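Filed under: Home Tech / Opinion

We use cookies to keep this site running and to remember your settings. Accept | Manage

Will a robot clear my table before I retire?

I have wanted somebody else to clear the table since I was old enough to be told to do it. So every time a company promises me a household robot, I get my hopes up all over again, like a kid in October who's already thinking about Christmas.

Last month it was Stiduvine's turn. They put out a clip of their machine tidying a kitchen, and I watched it on my phone at 2 in the morning (don't judge me). It was lovely! Then I noticed the tiny label in the corner saying the video was sped up 4 times. I did the math on my own kitchen and figured I'd be eating breakfast off last night's plates.

And look, I get why it's hard. Picking up a cup sounds like nothing until you try to spell out every step of it. Is it standing up or tipped over? Do you grab it by the rim or around the middle? How hard can you squeeze paper before it folds? My hand knows all of this and has never once explained it to me.

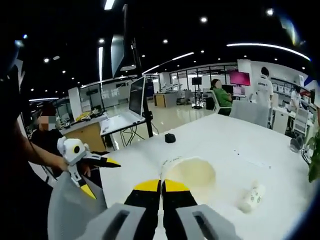

My toddler nephew is the best comparison I've got. He spent months dropping things, crushing things and missing his own mouth, and he had a whole family cheering him on. A machine needs practice too, piles of it, and most of that practice has to come from people doing the boring job over and over.

Shop floors are further along, I'll give them that. A friend at the Larinetti plant works next to an arm that packs the same box all shift, and she says it's great right up until a box shows up dented. My house is all dented boxes.

So can they do chores yet? One chore, in a tidy room, with someone standing by, sure. I'd give it 20 years for my kitchen. My sister says 30, but she's seen my kitchen.

Get our newsletter in your inbox. Unsubscribe anytime.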